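Cardboard on a folding table: worth it or not?
Laundry and Linens board > Folding and Storage

wesness_wash
Posted Thursday, 7:42 pm

I fold for a small resale shop, mostly T-shirts, and I'm tired of fighting the table. It's a slick white top and the shirts slide when I bring the sleeves in. I've seen people cover the top with brown cardboard and run tape across it in a grid so you have straight lines to fold against. Before I tear up a pile of boxes, does anyone here work on that kind of surface? My last batch was 214 shirts and my shoulders felt every one of them.

pegboardpat
Replied 8:05 pm

I did it for 2 years. Cotton grips cardboard just enough. You can pull a shirt flat from the hem and the collar end stays put. Get flat sheets if you can, because opened-up boxes have creases and the creases show up under thin jersey. I used dark tape so the lines stood out on the brown.

Moffat_W
Replied 8:31 pm

I'll disagree. Cardboard sheds. If you fold white shirts on it for a week you'll find brown dust along the hems. I switched to a cotton blanket pulled tight and clamped under the table, and I haven't gone back. Lines are nice for beginners, but after the first few dozen shirts your hands know the width.

pegboardpat
Replied 8:40 pm

Mine only shed at the cut edges. Tape over those and it stops. A blanket bunches up as soon as you push across it.

lonis_loft
Replied 9:16 pm

Dark blue tape on brown is the combination I'd go with, lengthwise and crosswise, big rectangles. A white tee with black trim at the neck is easy to square up on it, since you can find the collar right away even when the shirt lands in a heap.

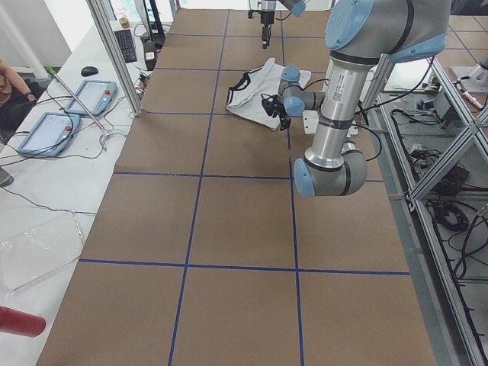 wesness_wash
Replied 9:30 pm

Which end do you grab first when the shirt is in a heap like that?

lonis_loft
Replied 9:38 pm

Find the neckline, then follow it out to both shoulder seams and lift from there. The body drops straight under its own weight and you can lay it down hem first.

Moffat_W
Replied 9:52 pm

Shoulders, agreed. I still say the blanket. Also, nobody has mentioned height. If your table is standard desk height you are bending all day no matter what you put on top. Mine is up on bed risers.

brundetti
Replied 10:10 pm

Risers helped me more than the surface did. On the tape, make the rectangles bigger than your finished fold. I made mine the exact size of the folded shirt and had to redo the whole thing when the larger sizes came in. It took me roughly 4 hours, mostly peeling.

wesness_wash
Replied 10:22 pm

Good to know about the size. I'm going to try flat sheets with the cut edges taped. If I get dust on the whites I'll try the blanket next. Wilma, what do you clamp yours with?

Moffat_W
Replied 10:41 pm

Spring clamps from the hardware store, on the underside so they don't catch sleeves. Wash the blanket first or you'll trade cardboard dust for lint.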